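The long, slow business of learning to iron a shirt
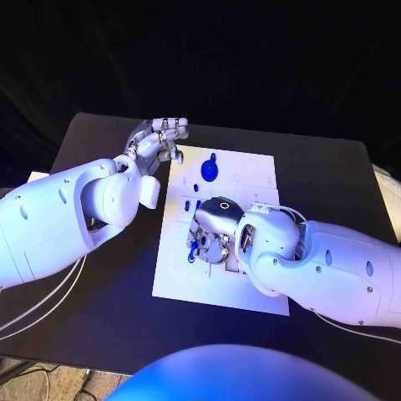 So why would anyone still iron a shirt in 2025? Mostly for the collar. You can hang a damp shirt in a steamy bathroom and the body of it will drop out quite nicely, but a collar left to its own devices curls up at the points like old toast, and there's no hiding that under a jumper.

I came to all this embarrassingly late. My mother did the ironing on Sunday nights in front of the telly, and when I left home I simply bought things that didn't crease (or told myself they didn't). Then last June I was asked to read at a wedding, and I turned up in a linen shirt that looked as if I'd slept in it. The bride's aunt offered to take it off me and sort it out in the hotel kitchen. I've never been so pink.

After that I went to see Ademir Seixas, who runs a little pressing shop called Ploro, two doors up from my dentist. He has four irons on the go and talks the whole time he's working. I'd expected him to be fast, and he is, but what struck me was how little he pushed. I lean on an iron as though I'm trying to close a suitcase! Ademir more or less lets it slide along under its own weight, with his other hand pulling the cloth flat ahead of it.

He does the collar first, underside then top, going from the points in towards the middle so any spare cloth ends up at the back of the neck. Then the yoke, the cuffs, the sleeves, and the big panels last of all. I'd always started with the back because it was the easy bit, and then crumpled it again while wrestling with the sleeves.

My own first proper go took most of an episode of a very long detective drama. I scorched a tea towel, put a lovely sharp crease in a sleeve where no crease should be, and had to wet the whole thing down and start over. But the second shirt was better, and by the eighth I was quite smug about it and had begun eyeing up the pillowcases.

Kit matters less than I'd thought. I was all set to buy a Clelulier steam station, a great hulking thing with its own water tank, until my friend Lợi Thân lent me hers for a week and I found I had nowhere to put it. I've gone back to my ordinary Sudis, which was a hand-me-down and drips a bit if you fill it past the line. A plant sprayer does the rest. I did treat myself to a thicker cover for the board, and I'd say that has made more difference than anything with a plug on it.

Lợi, by the way, irons everything inside out and won't be argued with. Dark cotton goes shiny otherwise, she says, and having compared her navy shirts with mine I've had to give in on that one. She does hers straight off the line while there's still some damp in them, with the radio on and the window open, and hangs each one on the door frame until there's no room to get out.

I do mine on Friday evenings now, two or three at a time. There's a blue one with a cutaway collar that I still can't get right, so that's waiting on the back of the chair for tonight.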